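Fruits et panier en osier sur une table blanche : comment éviter les traces et les fruits trop mûrs ?

Rubrique : Maison > Cuisine et salle à manger
Publié par Mehwish Mughal le 27 décembre 2022

Bonjour à tous,

J'ai depuis septembre une table à plateau blanc mat dans la cuisine, et un panier rectangulaire en osier qui reste posé dessus. Jusqu'ici je gardais les fruits dans le bas du frigo, mais mes enfants ne les voient pas et donc ne les mangent pas. Je voudrais les laisser à portée de main, dans le panier ou à côté. 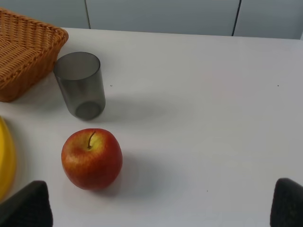
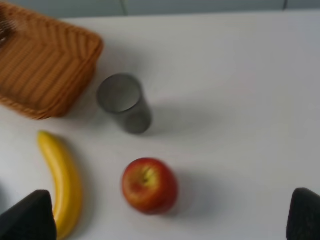 Le coin de la table, avec le panier et le gobelet gris.

J'ai plusieurs soucis. D'abord, l'osier a laissé une marque jaunâtre sur le plateau après un coup d'éponge, quand j'ai reposé le panier alors que la table était encore humide. J'ai réussi à la faire partir au savon noir mais il a fallu insister. Ensuite, les bananes brunissent très vite dès qu'elles sont avec les pommes. La dernière fois elles étaient immangeables au bout de 3 jours. Enfin, je ne sais pas comment nettoyer le fond du panier. Une poire trop mûre a coulé dans le tressage et ça colle encore.

Est-ce qu'il vaut mieux tout mettre dans le panier, ou séparer ? Et faut-il une protection sous l'osier ? Je n'ai pas très envie d'une nappe, le plateau me plaît nu.

Merci d'avance.

Jaltia
Membre depuis 7 ans, 1572 messages

Bonjour,

Pour les bananes, c'est normal. Les pommes dégagent de l'éthylène, un gaz qui accélère le mûrissement des autres fruits, et la banane y est très sensible. Dans un panier l'air circule un peu mieux que dans un saladier, mais ça ne suffit pas si les fruits se touchent. Chez moi les pommes sont dans le panier et les bananes à l'autre bout du plan de travail, ou suspendues à un crochet. À l'inverse, quand j'achète des avocats ou des kiwis trop durs, je les mets exprès avec les pommes, dans un sac en papier fermé.

N'en sortez pas trop à la fois. Les pommes tiennent bien plus longtemps au frigo, donc gardez-y la réserve et sortez de quoi faire deux ou trois jours. Les bananes, en revanche, ne vont pas au froid tant qu'elles ne sont pas mûres. Ensuite on peut : la peau noircit mais l'intérieur reste correct.

Pour le panier :
Secouez-le dehors, à l'envers.
Passez l'aspirateur avec la petite brosse, dans le sens du tressage.
Sur la partie collante, brosse à dents souple et eau tiède avec une goutte de savon de Marseille. Mouillez peu.
Essuyez avec un chiffon, puis laissez sécher à l'air, à l'ombre, posé sur la tranche. Comptez une bonne journée.

Pas de radiateur ni de sèche-cheveux, les brins deviennent cassants. Et ne le remettez pas en service avant qu'il soit sec jusqu'au fond, j'en ai perdu un comme ça, il a moisi par en dessous.

Pour la marque sur la table, je pense que c'est le vernis ou la teinte qui déteint à l'humidité. Essayez un chiffon blanc humide sous le panier : si le chiffon se colore, vous avez la réponse.

Lo

Moi je mets un torchon au fond et basta. Quand il est sale il part en machine.

Prarside

D'accord avec Jaltia pour les fruits. Pour la protection sous le panier, pas besoin de nappe. Vous pouvez coller des patins en feutre adhésifs, ceux qu'on met sous les pieds de chaise, aux quatre coins. Le panier ne touche plus le plateau et l'air passe dessous. Le problème est que la colle tient mal sur un tressage. J'ai fini par coudre les miens avec du fil de lin, un point en croix dans chaque patin. Ou alors une feuille de liège fine découpée un peu plus petite que le fond, on ne la voit pas une fois le panier en place.

Attention aussi aux verres sur un plateau mat, ça marque plus facilement que le brillant si on laisse sécher l'eau. Un coup de chiffon microfibre à peine humide, puis un chiffon sec. Évitez la pierre d'argile et les éponges magiques, elles finissent par lustrer la zone frottée et on voit une tache brillante à contre-jour. Je l'ai fait sur mon bureau et ce n'est pas rattrapable.

Mehwish Mughal

Merci à vous. J'ai fait le test du chiffon, il est ressorti légèrement jaune, donc c'est bien la teinte du panier. Je vais essayer le liège. Le panier sèche sur le balcon, je remettrai les pommes dedans demain et je vais chercher un crochet pour les bananes.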